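Sointu Lahtinen keeps her cans in the hallway, the bathroom cupboard and a long drawer that was built for bed linen. When I visit on a rainy afternoon in October she has already pulled the drawer open, and she starts talking before I have my coat off.

"People think it's about the picture on the side," she says. "I like the picture! But turn your head and look at the top. The top is where all the engineering is."

She started in her first year of college, when a roommate came back from a bus trip with a can of Flimar, a sour berry soda that was sold at one ferry terminal and nowhere else. Sointu drank it, rinsed it and put it on the windowsill. By spring the windowsill was full. Today the collection stands at 4000 cans, and she has a card for every one of them, handwritten, with the place, the drink and who carried it home.

"My handwriting gets worse as you go," she says, flipping through the box. "Look at this one. Wultau, lemon. I can't read what I wrote under it. Somebody's aunt?"

Wultau is a favorite of hers. The brand changed its lettering 14 times before it folded, and she has all but 2 of the versions. She isn't in a hurry to find the others. She would rather meet somebody who has them, she tells me, because then there would be coffee and an afternoon of talking, and she might go home with something completely different in her bag.

I ask about full cans and empty cans, which I had been warned is a touchy question. She laughs. Some collectors drain theirs through a pinhole in the bottom so the tab stays untouched on top. Sointu does that with the ones she cares about most -- "a small nail, a tiny tap, over the sink, and be patient" -- and leaves the everyday ones as they were when she finished drinking. Full ones she avoids. A can of Lappalainen cola gave way in the linen drawer one summer and she was washing labels for a week.

What she really wants to show me is how to look at a lid. She hands me one and has me run a thumb along the rolled rim, then over the rivet. The line pressed into the metal marks where the opening will give, and on most modern cans it makes a lovely lopsided curve. 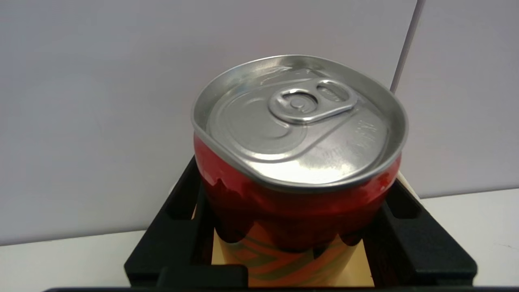
Jornent Can Collectors' Club | Members' Pages

"A red can with a plain silver top, and you could spend ten minutes on it," Sointu says. "You've got the tab lying at a slant, the teardrop coming round underneath it, the raised letters over by the rim. I always try to read those. Half the time I can't, they're so small, and I try again anyway."

She brings a few like that to each swap meet, for children mostly, who get the idea right away. The next Jornent meet is on Friday, October 25, 2019, and she has packed 170 duplicates in egg trays and shoeboxes. All of them are up for trade. She takes almost anything in return, dents included.

"I love a dent," she says. "Put that in. Tell them to bring the dented ones."

Before I go she gives me a can of pear soda for the train, with instructions to rinse it with warm water, let it dry upside down, and write the card the same evening.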